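Home Sorting and Tidying Sessions — Participants Wanted

Posted: 2021-04-05
Location: Prusville
Type: Paid, part-time, short term
Organizer: Okwood Household Studies
Contact: Poul Ladefoged, participant coordinator

Okwood Household Studies is looking for adults in and near Prusville to take part in a series of home sorting sessions. You will sort, group and put away small household things at a table, and afterward tell us how you decided what went where. No experience is needed. People who think of themselves as untidy are as welcome as people who label their shelves.

The study is called Hafstein. It looks at small mixed storage: the drawer by the door, the tin on the shelf, the box where things end up when they have no other place. Most homes have at least one. We want to learn how people fill these containers, how they find things in them again, and what makes them decide that a container needs to be emptied and started over. The findings will go into a printed household guide and will be used by Brilen, a maker of storage boxes and drawer inserts, in planning new sizes.

What you will do

Each participant attends three sessions. The first two take place at our rooms in Prusville. The third takes place in your own home, at your own table, with a container of your choosing.

In the first session you will be given a filled container and a clear stretch of table next to it. You take things out, put them into groups that make sense to you, and then put back whatever you think belongs there. There is no correct grouping. Some people sort by use, some by size, some by the room a thing should go to. You may change your mind partway through and start again. We will not hurry you.

In the second session you will work with the same kinds of things but a different container, usually one with a different shape or depth. You will be asked to pack it so that a person who has never seen it could find a named item quickly. Another participant will then look for that item. You will trade places after that.

In the third session a staff member comes to your home. You choose one container that is already in use and sort it the way you normally would. We ask that you do not tidy it before we come. If you have several to pick from, choose the one you open most often.

Each session ends with a short conversation at the table. We ask what was easy to place and what was not, and whether there was anything you would have thrown away at home. Notes are taken on paper by the staff member.

The things you will handle

Everything is small, light and ordinary. Typical items are sponges, packs of tissues, wrapped snacks, and the kind of loose odds and ends that collect in any home. Round metal cookie tins are used a good deal, since so many people keep one for this purpose long after the cookies are gone. The sorting tables have a striped household tablecloth on them, and we ask you to leave the cloth in place while you work.

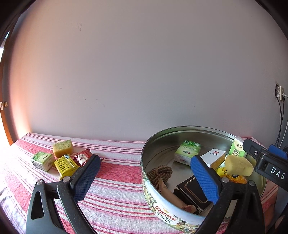

Snack packets are used unopened and are not meant to be eaten during the session. If you have a food allergy, tell us when you apply and we will take food items out of your set. Sewing needles, razor blades, medicines and batteries are never included at our rooms. For the home session, please take these out of your own container first and put them somewhere safe. That is the one exception to the rule about not tidying beforehand.

Some of the packaging is printed in languages other than English. You do not need to be able to read it. How people sort a packet they can't read is one of the things we are interested in, and you are free to guess, to feel it through the wrapper, or to set it aside in a group of its own.

Who can take part

You can apply if you:

are 22 or older
live in Prusville or can travel there on your own
can sit or stand at a table and handle small objects for the length of a session, with breaks
keep at least one tin, box, basket or drawer of mixed small things at home
are willing to have one staff member visit your home for the third session
can hold a simple conversation in English

You can work seated or standing. The table height is fixed, but we have chairs of different heights and a footrest. If you use a wheelchair, please say so in your application so that we can give you the ground-floor room. If you have limited use of one hand, you can still take part. The sessions are not timed, apart from the search in the second session, and even there the time is used only to compare containers.

We are sorry that we can't accept people who work for a maker or seller of storage products, or who have taken part in an earlier Okwood study on kitchen drawers.

We would especially like to hear from people who share a home with others and whose container is used by more than one person. If two people from the same home want to take part, both should apply and name each other. You will attend the first two sessions separately and the third together.

Dates and time needed

Sessions run through June. You will be offered a choice of times, including early evening. Leave two hours for each session at our rooms. The home session is usually shorter, but it depends on what you have in the container and how much you want to sort.

The three sessions should be at least three days apart. If you need to move a session, call or write as soon as you know. We can usually find another time in June. We can't move a home visit on the same day, because the staff member may already be on the way.

Payment

You will be paid 600 kroner for the two sessions at our rooms and a further 360 kroner for the home session, 960 kroner in all. Payment is made by bank transfer after the third session. If you stop after the second session, you will still receive the 600 kroner. Travel by bus is paid back on top of this — keep your tickets and hand them in when you arrive.

Coffee, tea and water are provided. There is a small kitchen where you can keep your own food.

Privacy

Your name and address are kept apart from the session notes and are deleted when the study is finished. The notes carry a number only. Nothing that would identify you or your home will be printed in the guide. You do not have to answer every question, and you can leave the study at any point without giving a reason.

At your home, the staff member will stay in the room where you are sorting and will not open cupboards or drawers. If there are things in the container that you would prefer to keep private, take them out before the visit or tell the staff member to skip them in the notes.

What to bring

Bring reading glasses if you use them. Wear something with sleeves that can be pushed up. You do not need to bring any containers or household items to the first two sessions. Bags and coats can be left on the hooks inside the door so that the table stays free.

How to apply

Write to Poul Ladefoged at Okwood Household Studies, Prusville, by letter or through the contact form on this site. Mark your message "Hafstein." Please include:

your name, age and a phone number
the times of day that suit you in June
a few lines about the container you would use in the home session — what it is, where it stands, and who uses it
any allergies
anything we should know about seating, access or handling small objects

Do not send photographs of your home. A written description is enough at this stage, and it can be short. "Blue tin on top of the fridge, mostly string and coupons, my husband and me" is the kind of thing we are looking for.

Everyone who applies will get a reply. If you are selected, Poul will call you to set up the first session and go through the consent form. You sign the form when you come in. If all the places are filled, we will ask whether you want to stay on the waiting list, and people on the list are called in the order they applied.

Questions about the home visit, payment or access can be sent to Poul through the same form before you apply. Please leave a phone number if you would rather be called back.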